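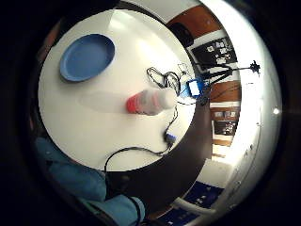 Visit to the Brophy Paper Mill, Idton

Members of the Regional Heritage Trades Association visited the Brophy paper mill at Idton in April. The visit was arranged at the invitation of the mill's manager, Kenneth Cairns, and was open to members working in bookbinding, printing and archive repair. The party assembled at the gatehouse at 9:30 a.m. and was divided into two groups for the morning tour.

The mill produces cotton rag paper in small runs, chiefly for conservators and printmakers. Mr. Cairns began in the sorting loft, where rags are graded by hand and buttons and seams removed. The cut material then passes to the beater room. Members were able to handle pulp at different stages of beating and to compare the sheets made from each. The longer beating times give a harder, more translucent sheet with noticeable rattle, while the shorter times leave a soft sheet that takes a damp impression well.

Sheet forming was demonstrated by Myroslav Yatsenko, who has charge of the vat house. He worked with a laid mold and a deckle of the mill's own pattern, and several members tried the vatman's shake under his instruction. The results were uneven – thick at one corner in most cases – but all were couched and pressed with the day's production. Members' sheets will be sent on after drying and sizing.

After lunch the groups met in the drying loft to hear about the Nirau range, a heavyweight paper introduced for box making and limp bindings. It is offered in four weights. Questions centered on grain direction and on the alkaline reserve, and Mr. Cairns agreed to supply test sheets to those members who wish to carry out their own folding trials. A discussion of gelatin sizing followed, and ran well past the time allowed for it.

The afternoon closed in the mill's sample room, which holds pattern books from the former Skaltetti works, acquired when that business ceased trading. Three of the books contain watermark drawings. They may be consulted by appointment, and members should write to the mill office in advance, stating the volumes required.

The Association records its thanks to Mr. Cairns, Mr. Yatsenko and the staff of the mill. Members who wish to order from the Nirau range should apply to the mill directly – orders cannot be placed through the Association.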